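Alquiler de equipo de esquí de travesía – Estación de Grusum

El servicio de alquiler de Grusum pone a disposición de los esquiadores el conjunto de travesía Ikine, destinado a personas con dominio suficiente del descenso fuera de pista. El conjunto comprende esquís, fijaciones, pieles de foca y bastones regulables. Las botas se solicitan por separado, con indicación de la talla.

Datos del conjunto
Peso por esquí: 1056 g
Longitudes disponibles: consultar en el mostrador
Fianza: 269 euros
Duración mínima del alquiler: 3 días

El material está indicado para los itinerarios de Gelville y Dağdelen, este último con un desnivel de 1000 metros. No se autoriza su uso en pistas de competición. El arrendatario deberá llevar detector, pala y sonda – disponibles también en alquiler – durante todo el recorrido.

Las reservas se admiten desde septiembre. La recogida se efectúa a partir de las 8:30, previa presentación de un documento de identidad. Responsable del servicio: A-yeong Kong.

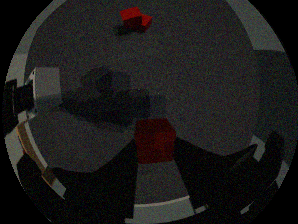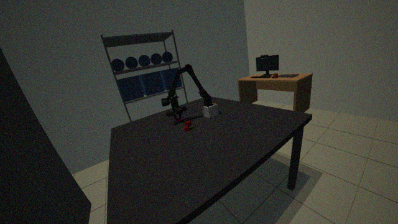

Bloques rojos sobre superficie gris (primera imagen) y mesa oscura con brazo articulado negro (segunda). Imágenes generadas por ordenador.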